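How a robot learns to hold a thread

A surgeon closes a cut with stitches, called sutures. Some operations are done with robotic instruments, which are thin metal tools with small jaws at the tip. At the Henden laboratory, Naa Frimpong and Fiifi Fiadzo are studying whether a computer can learn part of this job by watching.

The method is called imitation learning. A person steers the instrument by hand controls while a small camera near the tip records the view. The computer stores each picture together with the movement the person made at that moment. One complete run is a demonstration. The Henden team recorded 882 of them.
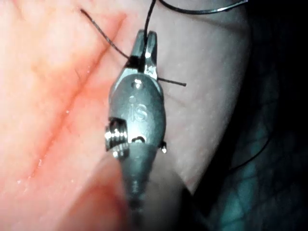
Thread is difficult for a computer. It is thin, it bends in any direction, and parts of it can be hidden behind metal or tissue. A block keeps its shape when it is picked up – a thread does not. The program must work out where the thread runs before it decides where to move the jaws.

To train the program, the team used 600 demonstrations. The program looked at a picture, guessed the next movement and compared its guess with what the person did. Then it adjusted its own numbers to make the error smaller.

The other 282 were kept aside for testing. This matters in any experiment. A student who has already seen the answers has not been tested fairly, and a program is no different.

In the first test, 111 guesses were judged too far from the person's movement. Most occurred where the thread crossed over itself. A second round of training, with more crossed threads, began in August. The program only makes guesses at this stage, and a person still controls every movement of the instrument.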